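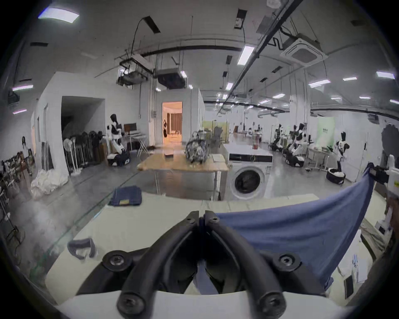

Zurnthorpe, May 29, 2020 — The Costance household centre has resumed its laundry and folding sessions, with places limited to two people at a time. The sessions cover sorting, machine washing and the folding of everyday clothing, including T-shirts and jeans.

Garments are folded on a bed covered with a plain green sheet, which gives enough room to lay out a shirt in full.

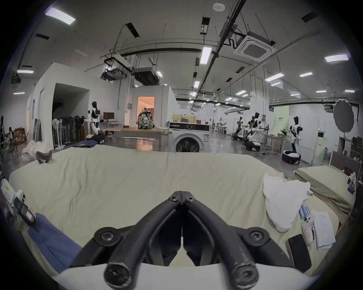
Morag Imrie asked whether bed linen would be included, as fitted sheets had been left out of the January programme. The centre has confirmed that linen will be added once the clothing sessions are complete.

Participants are asked to smooth each shirt from the collar to the hem before making the first fold.

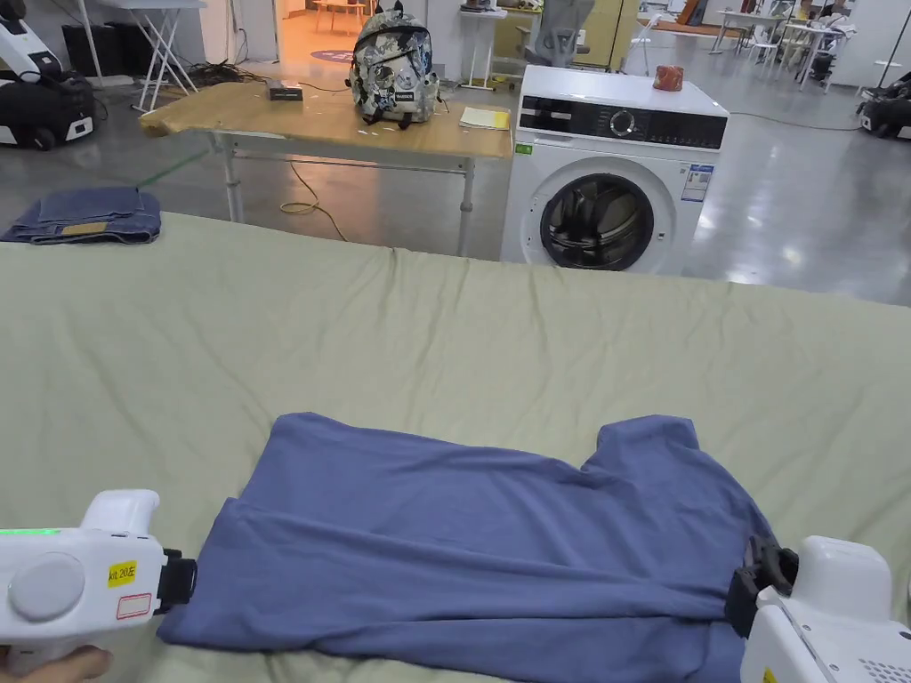
Each session lasts 58 minutes and there is no charge. Hamish Shearer will lead the first group and Catriona Chisholm the second — both have taught at the centre before.

Folded items should be kept at the far side of the bed.

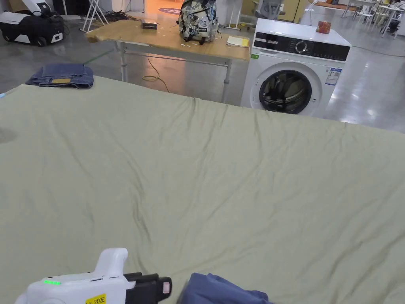 A total of 20 places is available in this round. Applications should be made in writing to the Costance office.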